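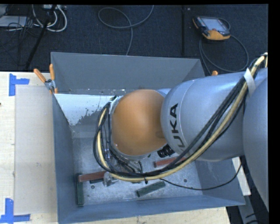

3.2 Circulação e perda de recipientes retornáveis

A rede analisada compreende três pontos de expedição (Hestdale, Monov e Gokar) e um operador de lavagem, a Ristić, que recebe os recipientes vazios, os inspeciona e os devolve ao circuito. O acordo entre as partes prevê um stock partilhado, sem atribuição de unidades a um ponto específico. Esta opção reduz os transportes em vazio, mas dificulta a imputação das perdas, uma vez que o registo de saída é feito por lote e o de entrada por unidade.

O levantamento restringiu-se aos recipientes retangulares abertos, sem tampa (um recipiente cinzento deste formato geral é visível na Figura 1). Excluíram-se as paletes, os contentores dobráveis e as embalagens de cartão, cujo ciclo de vida obedece a regras contabilísticas distintas. Foram seguidos 243 recipientes, identificados por código gravado numa das faces menores, ao longo de 25 semanas a contar do início de julho.

Define-se como tempo de ciclo o intervalo entre duas leituras consecutivas no operador de lavagem. Um recipiente é dado como inativo quando o intervalo desde a última leitura excede 40 dias, limiar adotado por Thampi e Radonjić no ensaio preliminar e aqui mantido para permitir a comparação. A inatividade não equivale a perda: parte das unidades inativas permanece em armazém com produto de baixa rotação e regressa ao circuito sem intervenção.

Do conjunto inicial, 149 recipientes nunca ultrapassaram o limiar durante o período de observação. Os restantes foram inativos pelo menos uma vez. A distribuição entre pontos é desigual. Em Monov, a inatividade concentra-se nas semanas de inventário e desaparece na leitura seguinte; em Gokar, surge de forma dispersa e prolonga-se, padrão compatível com a utilização dos recipientes para armazenagem interna. As entrevistas conduzidas por W. Ticona apoiam esta leitura, embora os responsáveis de turno não mantenham registo escrito dessa prática.

A hipótese de erro de leitura foi examinada em separado. A. Worku repetiu manualmente a identificação à saída da lavagem em dois turnos e não encontrou divergências imputáveis ao equipamento. As falhas observadas resultaram de códigos cobertos por etiquetas de transporte não removidas, situação que o procedimento da Ristić já contempla na fase de inspeção, mas que depende da ordem em que os recipientes são empilhados à chegada.

Para efeitos de modelação, a passagem ao estado inativo foi tratada como um processo de risco concorrente com o abate por dano. Não se incluiu a idade do recipiente como covariável, por faltar a data de aquisição nas unidades provenientes de Hestdale. D. Tierney propôs estimá-la a partir do desgaste das arestas; a concordância entre avaliadores foi, contudo, insuficiente, e a variável foi abandonada. Os parâmetros resultantes são utilizados na secção 3.3 para o dimensionamento do stock de segurança.

Figura 1. Recipiente retangular cinzento, aberto, sobre tampo de madeira clara.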